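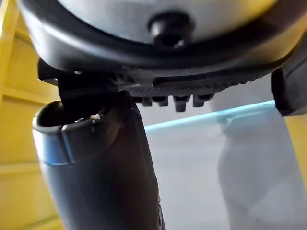

1/16
Shelf reorganization in the Hallon room, notes as I go. April 17, 2021. Scope is the yellow shelving, whatever sits on it, and the carpet next to it. The bench gets its own thread later.

2/16
Starting point: the Brarden parts list has 1471 lines and the location column is filled in for less than half. The other lines say "shelf." There is more than one shelf.

3/16
Rule for today: every item gets a shelf level and a zone. Zones run near, middle, far, measured from the upright at the front corner. No left and right. Left and right depend on which way you came in, and the old list mixed both.

4/16
Open-topped cylinders are entered by rim diameter first, height second. The rim is what you measure when you want to know if something drops in. Measure the inside opening. A rolled rim takes up more width than it looks like and the outside number is useless for fit.

5/16
Also for cylinders: look inside before you put them back. Small hardware ends up in the bottom and then it is missing from the list until July. Tip, look, wipe the lip, log it.

6/16
Dark gray and black are both "dark" in the old list. I am splitting them. If it can be told from black under the room lights, it goes in as dark gray. This costs one extra word per line and saves a search.

7/16
Perforated uprights are good for this kind of job. The holes already give you a height scale. I count up from the floor and write the hole number as the shelf level. If a shelf moves, the number changes and the contents list doesn't.

8/16
Lower level, near zone: square blocks. They go in a grid with a gap between each, never stacked. Stacked, you have to lift one to check the one under it, and I would like the check to be a glance.

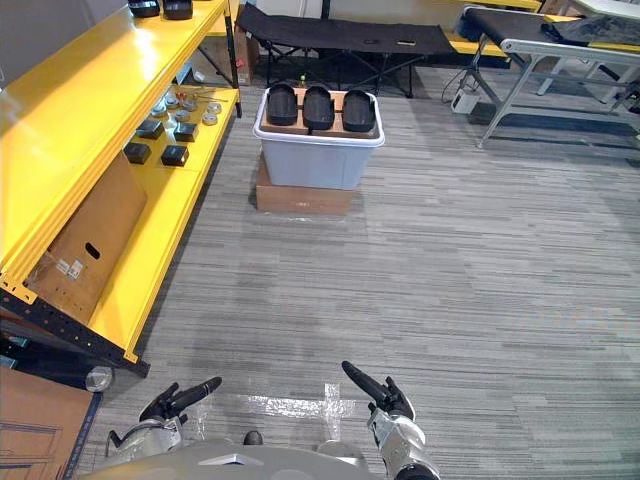 9/16
Middle zone is the metal discs. I don't care about order inside the zone, only that they stay flat and don't drift into the blocks. Tried standing them on edge in a rack last year. They roll. Flat is fine.

10/16
Far zone: thin rods and the small red parts. This is the weak spot in the layout. Rods want a tray with a lip, small parts want a lidded bin, and at the moment they share open shelf. Two Ploleo trays are on order. Until they come, the list says "far, open" and I check that zone first.

11/16
The cardboard box stays on the lower level under the upper shelf. I considered breaking it down and decided against it. It has a hand-hole, it slides out in one motion, and the shelf above keeps anybody from piling things on it. Contents get their own sub-list. One line reading "box" is how we got here.

12/16
Labels. Existing labels on boxes are too small to read standing up, so they don't count as labels. New ones are one word plus the level number, thick marker, facing out. Test: read it from the bench. If you have to crouch, redo it.

13/16
Floor marks. Clear packing tape on gray carpet shows up well enough when the light hits it and badly when it doesn't. I would use it again for a one-day mark. For anything permanent I'd go to a colored cloth tape with less shine. Press the crossing point down hard, the top strip lifts there first.

14/16
Tape on carpet, continued. Pull it at a low angle, along the pile, slowly. Straight up takes fibers with it. Leave the mark down until the list is closed, then pull it the same day. The longer it sits the more lint it holds and the worse it comes up.

15/16
Cylindrical stuff on the floor by the upright: log it or move it, don't step over it. Floor is now a location in the list (level 0) so there's no excuse for leaving the field blank. Same for the folding cot. It isn't a part, but it takes up floor, and anyone planning a layout in here needs to know that.

16/16
Status: lower level entered, upper level half done, floor entered. Sorting the sheet by level then zone gives a walking order, so the next check can be done in one pass with a clipboard. Column template is in the Brarden folder under "locations." It is set up for 2000 lines, so there is room to add. Corrections to the list go in the list, please, not in replies.

Addendum
Asked already: why hole number and not inches. A tape measure gets read from the carpet by one person and from the foot of the upright by the next. Holes don't have that problem. If you need inches, measure the spacing between two holes once and multiply.

Addendum 2
Correction to post 4. For a cylinder that widens toward the base, add the base diameter as a third number. The rim tells you what fits in it, the base tells you how much shelf it uses. I have added the column.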